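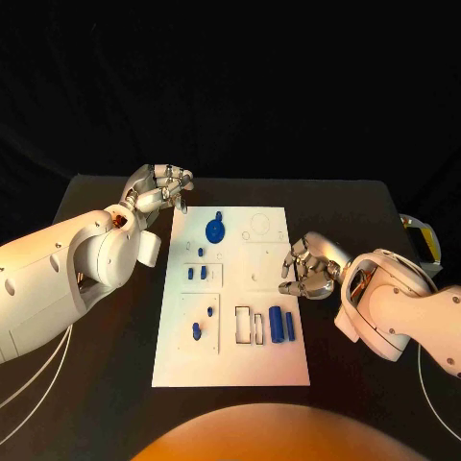
**Figure 2.** The Gredar board on the dark table, with the blue disc at upper left and an outlined position of similar size to its right.

### 3.2 Board layout and part placement

The Gredar board is a flat white sheet, placed lengthwise on the table. Parts are blue throughout, so that colour gives no clue to where a part belongs and the outline has to be matched by shape and size alone. The disc is the widest part and serves as the reference for the upper half of the layout.
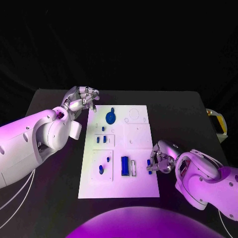
Pegs are the harder class. A short peg and a tall peg may share one raised plate, and the two are easily exchanged when the trial order is read from the wrong end. In the March pilot at Vistham, two of the seven layouts were redrawn for this reason -- the outlines had been set too close to the plates.

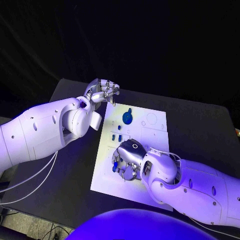

*Department of Assembly Studies, Clarville*

Outlines are grey and thin. Heavier lines were tried in the pilot and dropped, as they hid small errors of position. A part is scored as placed when its base lies within the outline; a part left leaning is scored as open. Each layout was run more than six times under the Shenoy order, which fixes the sequence of parts but leaves the pace free.

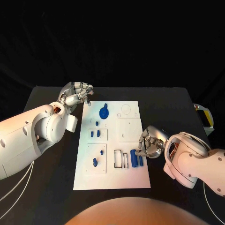
*Does a part have to stand upright to be scored?*
Only the pegs and blocks do. The disc is scored on position, and its rotation is recorded separately.

Scores were entered by layout and then by part class. Leaning parts were kept in the totals -- removing them would have favoured the layouts with fewer pegs.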